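Teaching Software to Handle a Plastic Bag

At Rundley, a small team is writing code for the objects robots have always been worst at 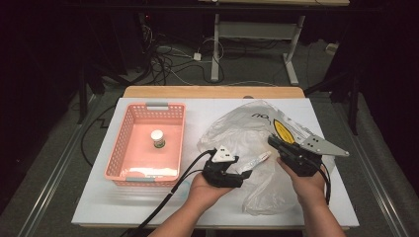

Two hand-held grippers meet over a clear plastic bag, with a pink basket alongside on the work board.

Florin Stoica has a drawer full of plastic bags, and he can talk about every one of them. Bread bags, produce bags, the stiff crackly kind that holds screws, the thin slippery kind that clings to your sleeve. He pulls one out, drops it on his desk and waits until it settles.

"OK, so where is it?" he asks. "Give me a position. Give me an angle."

I can't, of course, and for a long time his software couldn't either. Most of the planning code that Stoica wrote earlier in his career assumed that an object had a shape, and that the shape stayed put while you reached for it. A bottle works like that. You find the bottle, you find its middle, you bring two fingers together and up it goes. A bag changes shape the moment you touch it, and if it's clear, the camera sees mostly whatever is behind it.

Stoica and his colleague Iulian Buzatu have spent the past year on a software package called Skereck, and its whole purpose is to deal with things like that bag. I visited them in October expecting to see a lot of math on whiteboards. There was some. Mostly, though, I watched people pick things up.

That is how Skereck learns. A person takes a gripper in each hand and does an ordinary chore at a table, moving items in and out of a basket or gathering up a bag, while the system records what the camera sees and how the grippers move. Each run is called a take. The team keeps them short, and a good afternoon brings in 175 of them.

I got to try it! The first surprise is how quickly you lose your fingertips. I am pretty confident in my ability to pick up a bag, having done it all my life, and I fumbled my first four takes in a row. By the tenth I had found a trick, which was to push the plastic against the board a little so that it bunched up into something worth pinching. Buzatu was delighted. Nearly everyone arrives at some version of that push, he told me, and nearly everyone does it differently, and the differences are what he wants.

Buzatu looks after perception, the part of the code that turns pixels into something a planner can use. His first attempt tried to trace the outline of the bag. It was a disaster with clear plastic, where a wrinkle and an edge look almost the same and a highlight can look like either one. The current version skips the outline. It scores small patches of the picture by how likely they are to hold if you close on them, and it learned those scores from the takes. On his monitor the patches show up as a kind of weather map, warm colors over the folds and cool ones over the flat stretches. Nudge the bag and the whole map slides and reshuffles. I could have watched it for an hour.

Printing is still a headache. Letters and logos on a bag give the software something sharp to lock onto, and early builds got far too fond of them, going for the ink when there was a perfectly good fold right next door. Buzatu fixed the worst of it by blurring the printed areas in a share of the training pictures. He calls this cheating. Stoica calls it the best week of work anyone did all spring.

Stoica's planner sits on top of that map, and its big idea is to commit to very little. It picks a short motion for both hands, starts it, and looks again 71 milliseconds later. If the plastic has shifted, the plan gets thrown out and a new one takes its place. Older planners he worked on would think hard for several seconds and then follow through no matter what happened on the table, a habit he compares to reading a map once and driving with your eyes shut.

The tooling deserves a mention too, because the team is prouder of it than they let on. A program named Bianchini lines up the camera and gripper recordings and lets you scrub through a take like a video editor. It also flags the odd ones. When I was there it had pulled 197 takes from the latest batch for a second look, and Buzatu was going through them with a cup of tea, keeping far more than he tossed. He likes a clumsy take. If a person drops a corner and catches it again, the software gets to see what catching it again looks like.

So how well does it work? The last full test was 300 attempts on bags the system had never seen. Stoica will say that the thicker ones went well and the thinnest produce bags did not, and he wants another round before he puts out a score. A lab called Rurura has asked to try the planner on folded laundry, and he is itching to see what breaks.

Before I left he handed me one more bag from the drawer, a tiny one, the sort a spare button comes in. They haven't tried that size yet.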